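Jeseo: a tabletop sorter for people with one robot hand and too much stuff

README, last touched in May

Jeseo is the sorting task Ji-hoon Ok and I run on the arm in the Clulutgate shared workshop. Things on a white table go into one of two wicker baskets, according to a handwritten label. A toddler could do it, and Bo-ram Yeon's toddler has offered.

What a run looks like

The labels are paper and marker, lying flat in front of the baskets. Fruit goes under "fruits". The hand grasps from the side, fingers over the top, thumb kept low.
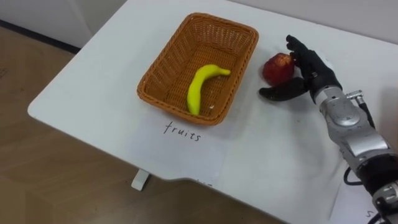

What's in the folder

runs/ – 406 recordings, head camera only
notes/ – Hwa-young's comments, some of them polite
config/ – grip limits and speeds. Leave the speeds alone.

Setting up

Put the baskets well apart and leave the loose objects in the gap. We use an apple, a banana and a roll of packing tape. The tape belongs with "office supplies", a category the arm accepts more readily than Ji-hoon does. 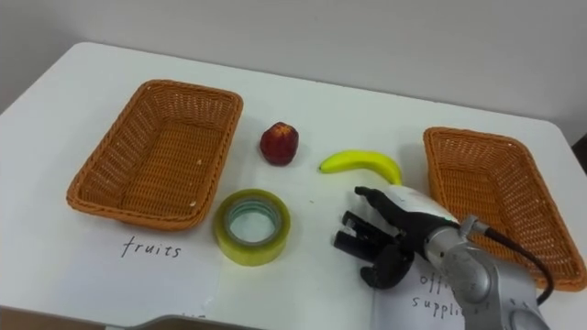 Keep each run under 200 seconds or the logger gives up and so will you. Don't crowd the objects, as the fingers need room to come down beside them. Paper labels wander, so check them between runs.

Known problems

Cable snags on baskets. Colour balance drifts after dark. Eero has a fix for one of these and won't say which.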